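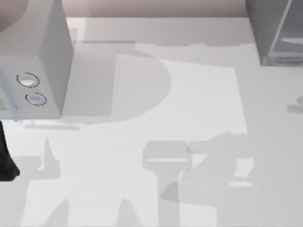

Overhead view from the simulator, two-button box at upper left.

Minutes, Kerolley sim data group, Friday, 10 a.m.

I took notes again, so blame me for the spelling.

We started with the overhead view because everybody had something to say about the shadows. The arms throw big overlapping ones right across the white tabletop, and I like them (real tables are messy too!), but the Flusura folks worry the model will learn the gripper's shadow and forget the gripper. We went back and forth on that for a good while. Agreed: keep shadows on for this batch, and move the light between episodes so the shapes change.

Buttons next. The box has two round ones, one over the other and a bit off to the side, and our task text just says "press the button." Well, which one? Hellström wants "upper" and "lower" written into every instruction. No objections, so I'll rewrite the prompts – please don't record any more under the old wording until I post them.

Demo counts: Puvico turned in 9 episodes on the press task and we kept 8. The other one had a long pause near the start, and we decided to drop it instead of trimming it. I asked if pauses could ever be useful and got mostly groans, so that's parked.

The dark box at upper right stays where it is for now. We'll try shifting it once the press task is done, since I'd hate to change two things at once.

To do:
New prompts – me
Light positions, 4 to begin with – Flusura
Replay check on the kept episodes – Puvico
Rule for long pauses – still open, bring ideas

Same time next week, same call link.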